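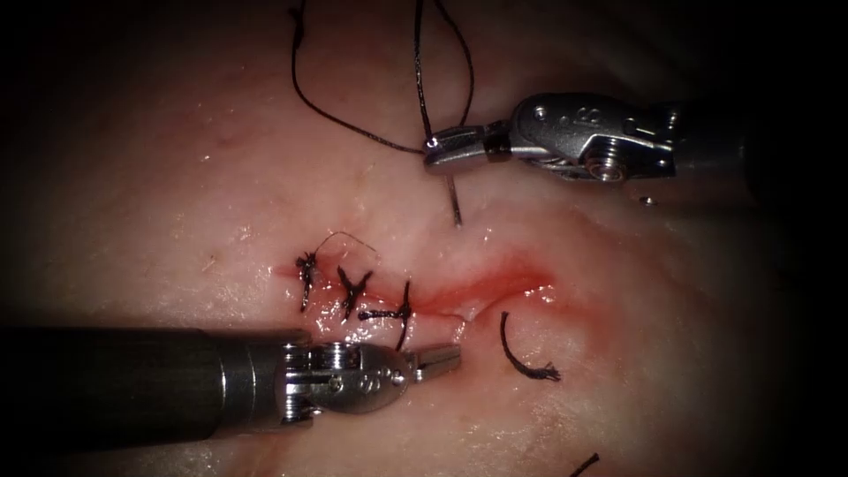

4.2 Equipment planning and instrument costs

Shoaib Chaudhry and Sadia Rana
23/10/2020
20 shares | 3 comments

The purchase price of a surgical robot is usually settled early. The cost of keeping it in use for training is harder to plan. We looked at the suturing bench budget at the Wotden center, which covers needle drivers, graspers, suture packs and tissue.

Figure 3. Interrupted suturing with two robotic instruments. Three knots are tied on the left part of the incision; the right part is still open.

A closure like the one in Figure 3 ties up two instruments at once, so we budgeted for them in pairs. The center logged 826 practice closures up to the end of July. Each instrument was retired after 50 sessions under the center's own rule, whether or not it showed wear. Suture was ordered by the box, and cut ends and short leftovers were written off with the pack.

Two quotes were compared. Zollska offered a lower price per instrument but a delivery time of 28 days. Koubek charged more and held stock nearby. With the slower supplier, the center would need a spare pair on the shelf at all times, and the price of that pair used up most of the first-year saving. We therefore advise listing spares as part of the opening purchase. Service visits should have their own line.

Comments (3)

fluneck_lab: Did you count cleaning between sessions? It is our second largest line.

S. Rana: Staff time yes, supplies no. They come out of a shared account.

mtk: We also buy in pairs, but the graspers last longer for us than the drivers do.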